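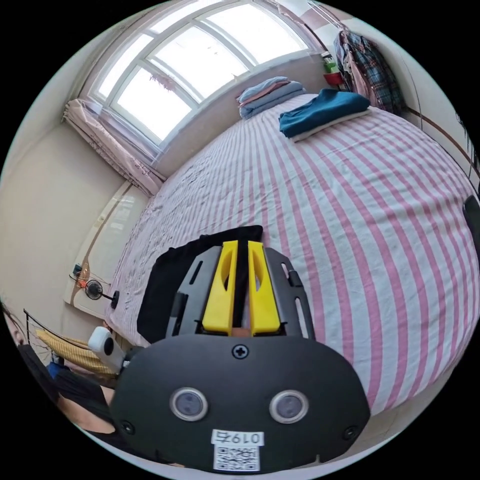
Pink and white stripes, 21 July 2026

I have walked the whole Namar path! All of it, from the mill bridge down to the lake, 29 miles in two days with one night in Skostisstead in the middle, and I am still grinning every time I sit down and my legs complain.

If you don't know the Namar, it's a slow brown river with a lot of bends in it, and the path sticks to the bank almost the whole way. I had done bits before (the first bit, mostly, because that's where the parking is) and I always turned around at the second weir. This time I kept going. Past the weir it gets so good. The trees close over you, the path goes soft underfoot, and then you come out into these huge hay meadows and the sky just opens up. I saw a kingfisher twice, or two kingfishers once each, and I shouted both times.

I left at six to beat the heat and got to Skostisstead in time for a late lunch at Mujić, the bakery by the church. Please go to Mujić. They make a flat cheese pie with dill that comes out of the oven at two, and I ate one standing up outside and then went straight back in for another. The plum rolls are great too and they survive a backpack, more or less.

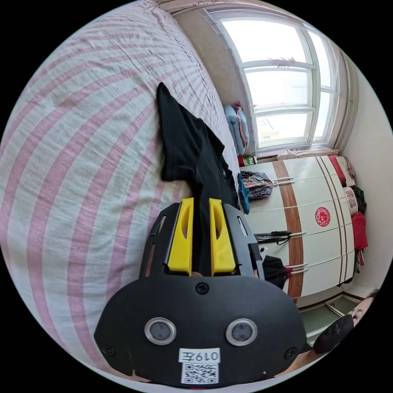 A reader who did the same walk last November wrote to me that the lower half is the better half, but that I should carry more water than I think, as the tap at the campground is shut off more often than it's on. Good advice! The tap was off. I had two full bottles and finished both by the railroad bridge.

Day two is flatter and longer, and I was worried about it being dull. It was my favorite. You get herons and old brick boathouses and one very long stretch where the only sound is reeds. My left heel started to rub before the ferry landing, so I stopped and taped it right away, which past me would never have done.

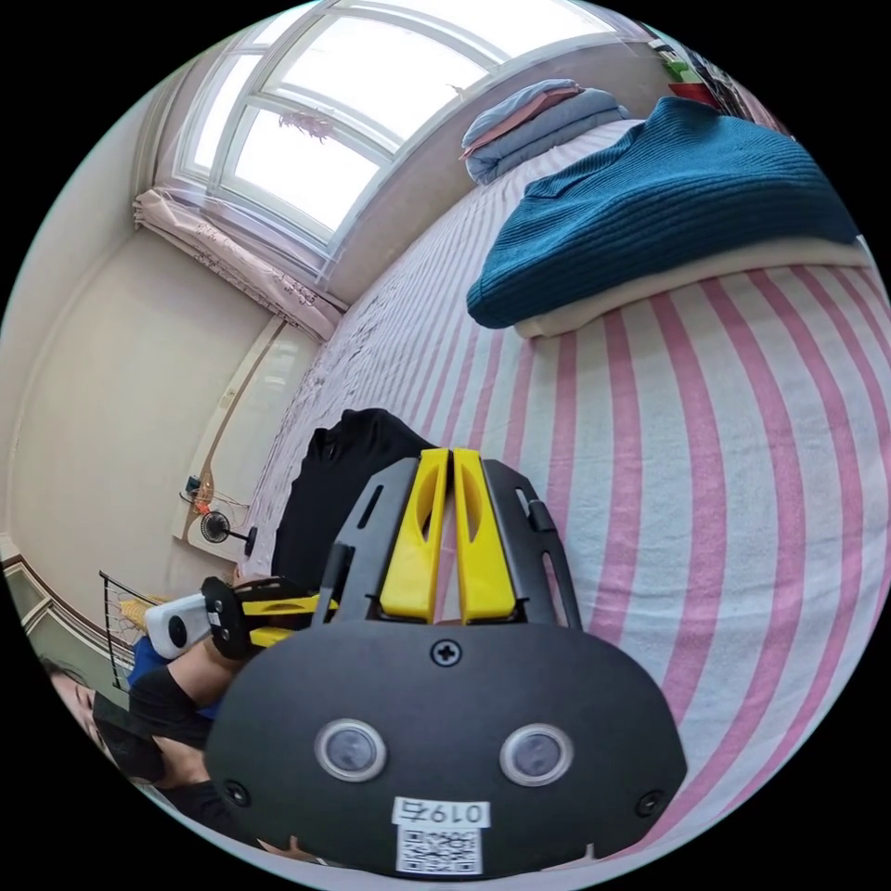
The ferry is called the Ika and it's tiny, with a bench down each side and room for a few bikes at the back. You ring a bell on the post and wait. It took 18 minutes to come over and I loved every one of them, shoes off, feet in the grass, last plum roll. The crossing itself is over before you've put your change away.

After that it's all lake country, with wide gravel and plenty of shade, and suddenly there are families and ice cream and you feel like you've come in from the wild.

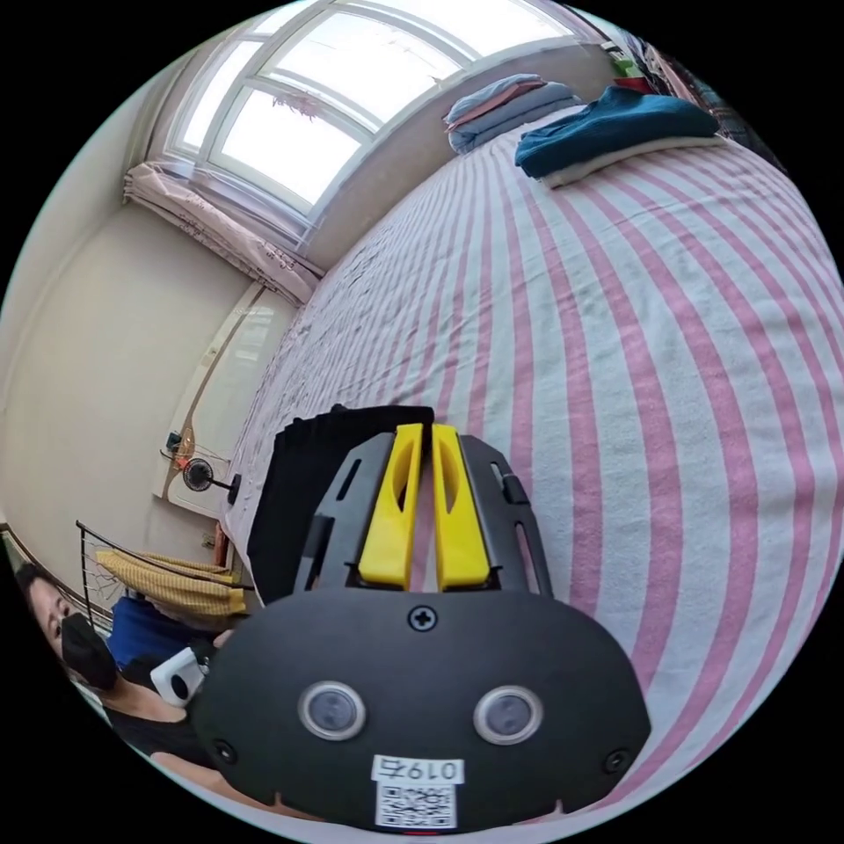
I'm already looking at the upper Namar for the fall. It's steeper, the map is vague about a stretch above the dam, and I'd need to sort out the bus home. If you've walked it, tell me where you slept, and whether there's any pie up there.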